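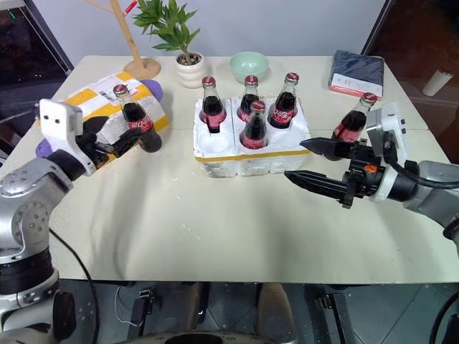
Packing for Glass: Gallery

The packing room at Notura handles returns and outgoing parcels for the Losus lending collection, and glass is the most demanding part of that work. A bottle packing exercise was held in December 2025. The exercise was prepared by Cecilia Frimpong and Kwabena Adjei, and forms part of the induction for all new members of the despatch section.

Moulded foam carriers were adopted in August, replacing the card dividers used previously. The section now holds 290 of them, stored flat on the lower shelving beside the tape.

Full carrier

Each carrier is intended for a complete set and should be filled before the second block is brought to it. Staff are asked to press every bottle down until the base meets the bottom of its well. Six glass cola bottles were used for the exercise, set in two rows of three, and the one at the right of the front row can be seen to slant. Bottles in this position should be straightened by hand before closing. The second block, trimmed in yellow-orange, lies to the left of the carrier. 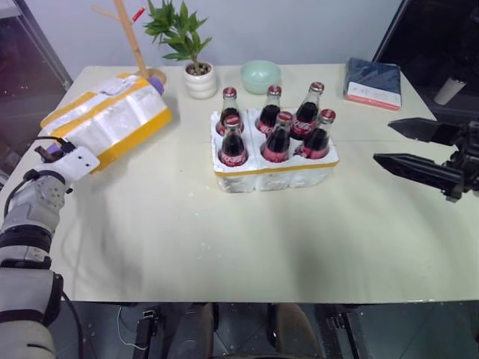 Tape is applied in one continuous band where possible. Bernice Dramani advises that old tape be left on a reused block if it is sound, as pulling it away tends to lift the surface of the foam. Blocks with cracked wells are set aside for Grube, who collect them with other packing waste.

Part-filled carrier

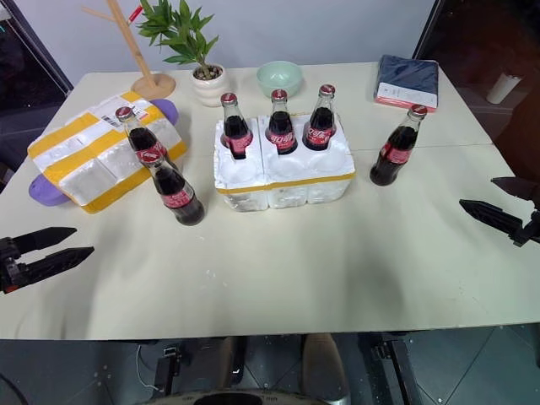

Three bottles in the back row of the holder, with the front row empty. The taped parcel is on the left.

Part-filled carriers are not to be sent out. Where an order falls short of a full set, the remaining wells must be padded and the outer box marked accordingly.

Enquiries about the exercise may be addressed to Delali Quaye at the despatch desk. Printed copies of the packing guide are available on request.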